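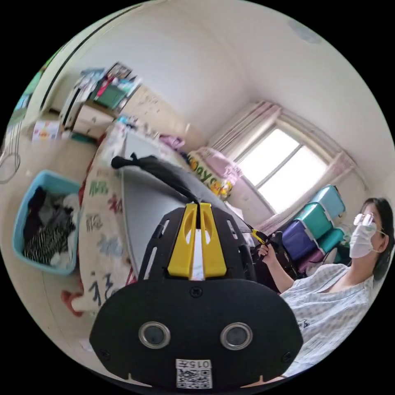
Brasaleck Hall stage check, Lobo fall tour, September

Drum riser locked, all 4 wheels: OK. Solid as a rock, great work by the crew!
Cable ramps, stage left: OK
Truss pins: 2 replaced. Log them on the Takska sheet, please.
Fire exits clear: OK, all 14. Love to see it!
Monitor level at the kit: 109 dB peak. Too loud, bring it down before the 5 p.m. soundcheck and hand out earplugs.
Stusaro organ, power lead: frayed near the plug. Swap it (what a gorgeous sound, though!)
Haze machine: not checked yet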